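Flidix Workshop, Unit 19: Two-Arm Bench Build

Route each cable outside its arm before power is applied.

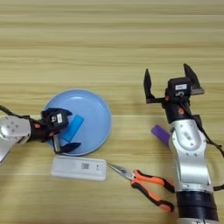

Set the speed limit low for all first runs.

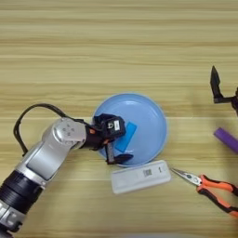
The exercise object is blue; the dish is light blue. Close the gripper slowly — the default is too fast.

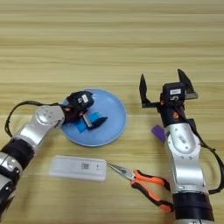
Nirnholm asked whether both arms may share one supply. They may, if each is fused.
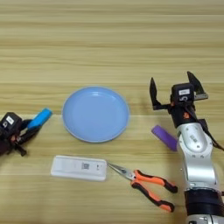 Record joint offsets in the build log. Logs are due in December.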